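**FOR RELEASE 22nd April**

# Skalletlow Residents Ask Court to Toss Town's Ban on Printed Clothing at Public Meetings

SKALLETLOW - Three residents and a small print shop filed suit this morning against the Town of Skalletlow over Ordinance 2492, which prohibits "apparel bearing words, slogans or symbols of opinion" within 100 feet of the council chamber.

The ordinance passed last December after a zoning hearing at which 16 people arrived in matching shirts reading "LET US FINISH." They were not permitted to finish. The council adjourned, met again nine days later, and adopted the ban without public comment, citing a need to restore the dignity of a room that shares a wall with the bowling alley.

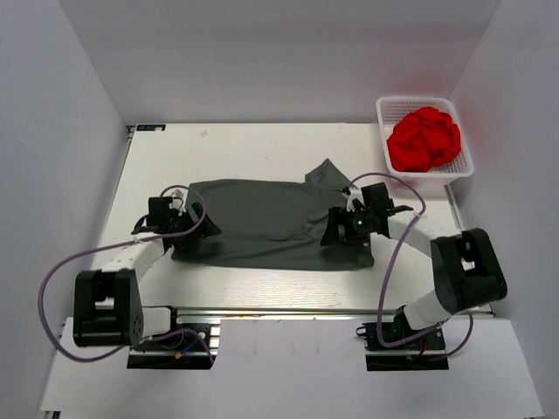

The complaint argues that the ordinance violates the First Amendment and the free speech clause of the state constitution. It also argues that the rule is too vague for anyone to obey. Enforcement so far has taken in a college sweatshirt, a fishing club cap and a pair of socks. A council member's own lapel pin, which urges readers to re-elect him, was ruled to be jewelry.

"My clients would like to attend a meeting about their own sewer rates while dressed," said Mal-soon Ha, attorney for the plaintiffs. "We looked for a court ruling that says the Constitution stops at the coat rack, and we're still looking."

Under the ordinance, a first violation carries a $100 fine. A second means removal from the building and a written apology, for which the town clerk has prepared a form. The form has a checkbox for sincerity.

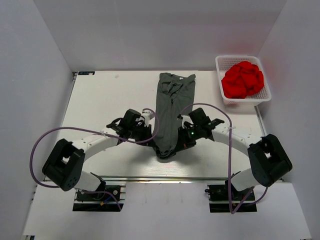
The lead plaintiff, Lurnik Print & Stitch, made the original shirts and has since lost its contract for the town's softball uniforms. The town says the two events are unrelated. The shop's owners say they received that explanation in the same envelope as the cancellation.

The suit asks for an order blocking enforcement while the case proceeds, refunds of all fines collected, and the return of the fishing cap. It does not seek damages. The plaintiffs offered twice to settle if the council would repeal the ordinance. The town attorney's reply to the second offer ran to one word - "Received."

The neighboring town of Goltlow considered a similar measure this spring and tabled it after its own lawyer asked to speak with the mayor in the hallway.

Copies of the complaint are available from the Magbanua Street Civil Rights Project, which represents the plaintiffs free of charge. Reporters may visit the office during business hours and may wear what they like.

**Media contact:** Mal-soon Ha, Magbanua Street Civil Rights Project, Skalletlow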